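Cheguei à Belay encharcado, com vinte minutos de atraso, e a Adanech Hailu já tinha o café servido. Torra ela própria, numa frigideira, e não aceita conversa antes da primeira chávena. Aceitei, claro!

A Belay é a escola de línguas que ela abriu com o Natanael Pimentel, e eu ia lá por causa do curso de amárico. «Começámos com 4 alunos», conta ela. «Dois eram meus primos por afinidade, portanto vê lá.» Hoje a lista de inscritos vai em 173, entre netos de emigrantes, enfermeiras e um senhor que só quer perceber as letras das canções de que gosta (adorei este senhor sem o conhecer).

Perguntei-lhe pelo alfabeto, que a mim me mete medo. Ela riu-se. «O fidel assusta na primeira semana. Depois as pessoas apanham as famílias de letras e começam a ler tabuletas em voz alta, mesmo sem saberem o que dizem. O pior são os verbos!» O Natanael, que aprendeu já adulto, concorda com ar de quem sofreu: «O verbo vem no fim. Eu passava a frase inteira à espera dele — e quando chegava, já me tinha esquecido do sujeito.»

Falámos também das consoantes ejectivas, que tentei repetir umas boas vezes. A Adanech foi simpática e disse que eu parecia uma garrafa a abrir.
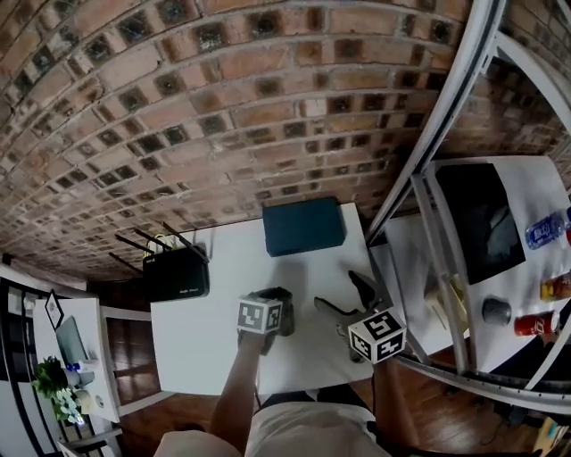 *A parede de tijolo e a mesa branca, com o router preto ao lado da caixa.*

Em março abre uma turma de conversação, dada pela Wubit Woldemariam, sem manual. «Ela põe-nos a discutir receitas», diz o Natanael. «Há gente que não conjuga um passado em condições mas defende o seu molho até à morte.» E as crianças? A Adanech gostava de ter uma turma só para elas, mas falta-lhe professor e não quer improvisar. «Uma criança que se aborrece com a língua da avó demora muito a voltar.»

Fiquei para a segunda chávena, e depois para a terceira, que se chama baraka e não se recusa.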